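4.2 Floor marking and workspace rules

The rules for the shared floor area were written before the first sessions and revised once, in July, after the operators had worked with them for a while. Woo-jin Cho and Damir Matić drafted the original text. Erdal Gezer rewrote the parts on floor marking, which had caused most of the questions. The version given in this section is the revised one, adopted at the Weralgate site on 13th August and used for every session reported in Section 5.

Rule 1 covers the tape. Each work zone is outlined on the floor in yellow tape, with closed corners. Tape is not laid over older tape, and the old strip has to come up first. In the earlier version the zone could be marked with corner pieces alone, and operators disagreed on where the line between two corners ran. Marking the full outline removed that disagreement.

Rule 2 covers people. A person may stand next to a zone while the arm is powered, provided the operator has agreed to it aloud and one hand of the operator stays on the stop control. Closed shoes are required for everyone on the floor, including visitors. The first version asked for safety shoes with a toe cap. Radomir Golob argued for keeping that wording, and we still consider it the better choice for workpieces heavier than the ones handled in this study.

Rule 3 covers cables. Any cable that crosses the floor within reach of the arm must be written on the session sheet with its route. Cables that can be moved are moved. A cable that has to stay is checked by hand at the start of each session and again after any change of workpiece — a board set down on a cable can damage it without anyone noticing.

Rule 4 covers the workpiece. Wood parts are inspected on all edges, and existing damage is noted before the arm is enabled. Without this note, a later reader of the records cannot tell old damage from contact damage. Of the 13 incident entries written under the first version, three could not be resolved for that reason.

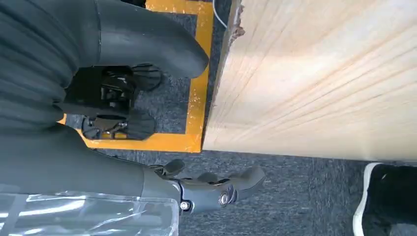
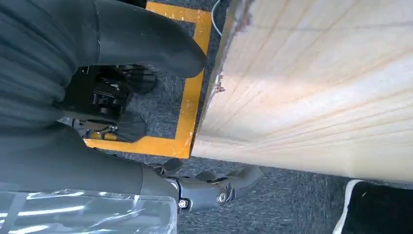
Figure 8. Gripper beside a pale wooden board at a taped zone corner, two views.

Compliance was judged from the session sheets and from wrist camera images, read separately by Dušan Golob and Erdal Gezer. The sheets alone were not enough, as operators tended to leave a line blank when they saw nothing unusual. The images helped most with Rules 3 and 4. In Figure 8, the thin white cable that runs out of sight at the board and the chipped spot on the board's left edge both call for an entry on the sheet. Wear on the tape, also visible there, calls for none under the present wording, and we recommend that a later revision set a limit for it. Where the two readers differed, the session was discussed with the operator and the stricter reading was kept.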